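Marker pose filtering, part two: the bit I got wrong

19 Feb 2026

In the last post I described how we recover gripper trajectories from a head camera and a pair of hand-held grippers with a marker block on each. The short version: detect the square markers, solve for the pose of each block, express it in the table frame, write out a trajectory. The code lives in a package we call Brondia, and until last week I considered the filtering stage finished.

It was not finished. Bradley Rowbotham replayed a batch of 33 episodes through the planner and 5 of them failed the joint velocity check. All the failures had the same signature: a jump in orientation lasting one or two samples, with position almost unchanged.

Where the jump comes from

A single square marker seen close to face-on has two plausible pose solutions. They reproject to nearly the same corners, and the solver picks whichever has the lower error. With a little corner noise the choice can flip between consecutive images. This is well known and I had a guard for it, which was to solve over all visible markers of a block together. Two markers on the same face do not help much, though. They are coplanar, so the ambiguity is reduced but still there. What removes it is a second face.

My guard counted markers. It should have counted faces.

The fix has two parts. First, the block pose is marked as strong only when markers from at least two faces are used in the solve. Second, when only one face is visible, both candidate solutions are kept and passed to the filter, which compares each with the predicted orientation and takes the closer one. If neither is within 12 degrees of the prediction, the sample is dropped and the filter coasts on its motion model. The limit came from a sweep over the failed episodes and I would not defend it for faster hands.

Coasting is capped at 30 samples. Past that the track is closed and a new one is started, and the episode is split at the gap. Malcolm Staniforth would prefer to interpolate across it. I have left a flag for that, off by default.

One side effect: start-up. The filter has no prediction on the first sample, so it now waits for a strong pose before opening a track. An episode that begins with a block seen from one face only will lose its first few samples. Holding the gripper at a slight yaw at the start is enough to avoid this.

After the change all 33 episodes pass the velocity check. Two are slightly shorter than before.

A start pose with both cases in it

For the blue table setup, the left block shows its front face with two markers, and the right block shows two on the front plus another pattern on its left side. Under the new rule the right track can open at once if all its markers decode, while the left one has to wait. 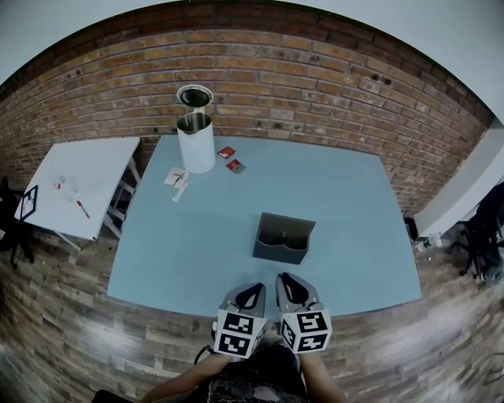
Still open

The table frame is estimated once per episode and then held fixed. If the head pose drifts, both grippers drift with it, and nothing in the filter will notice. A relative check between the two blocks would not catch it either, as the error is common to both.

The face layout of each block is read from a config file written by hand. Swapping two marker IDs gives a pose that is wrong by a quarter turn and perfectly smooth, so it passes every check I have. I want a calibration script that solves for the layout from a short recording of the block being turned. Bradley has a rough version of this in Gashaw, the older tooling repo, and I will try to port it in March.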